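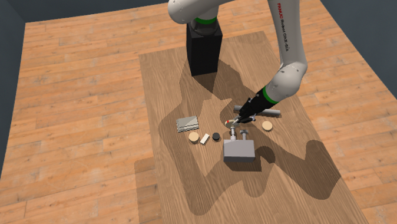 Student Project Report: A Bedroom Display for the Flosthorpe Store

Print this page | E-mail this page

12. Background

For our second-year marketing project we were asked to plan a piece of in-store advertising for a charity, to be hosted by a business that had nothing to do with the charity's work. Our group chose Wivwood, a small charity helping young people who have no settled place to sleep, and the host was the Rolland furniture shop in Flosthorpe, where the upstairs floor is mostly beds.

We were very fond of this idea from the start (perhaps a little too fond, as our tutor kindly pointed out in October), and it took us a good while to get it down to a size that we could build and pay for. The budget was £2,000, and our first sketch would have swallowed that on lighting alone!

12.1 What we made

The display was a borrowed sofa with a sleeping bag, a rucksack and a phone charger, set between two of the shop's made-up bedrooms. It had the same style of price ticket as everything else on that floor, only ours read "3 nights, then ask someone else". On the back was a short message from Wivwood and how to give.

We argued for a long time over the wording. One version was much angrier, and some of us still prefer it, but the shop felt that families out choosing a child's first bed should be able to read it together, and we came round to that.

12.2 How it went

The display stayed up for 6 days. We took turns to sit nearby with a notebook, and spoke to about 50 shoppers in all. Many had walked straight past the sofa and only turned back when they noticed the ticket, and quite a few sat down on it, which we had not planned for but were very pleased to see. Older visitors tended to want a leaflet, and we ran out of those on the second afternoon.

12.3 What we would change

The ticket needed bigger print. We would also ask for a spot nearer the stairs, and start talking to the shop much earlier than we did. The Bremullow branch has asked to see our plans, so the sofa has gone into storage there for the summer.

Report handed in July 12, 2022

Print | E-mail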